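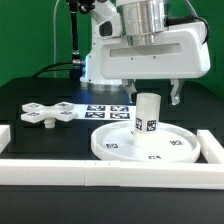 Cup on its peg, handle off to the left.

Quick one from the Lornoder open day in March. 14 of us squeezed in, Dinesh Haque on the controls. Tags on nearly everyting so the arm can find it. 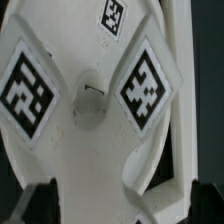

Wrist view. Two big tags, socket in between.

Good questions from the Talukder lot, mostly on lighting. Anwara Begum took those. Tea ran out by 3.

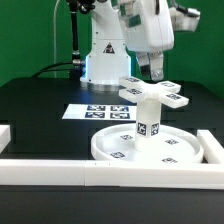
Handle on the post, gripper just behind.

Next visit in the fall, names to Anwara pls.

Contact Lornoder News | © Lornoder | Back to top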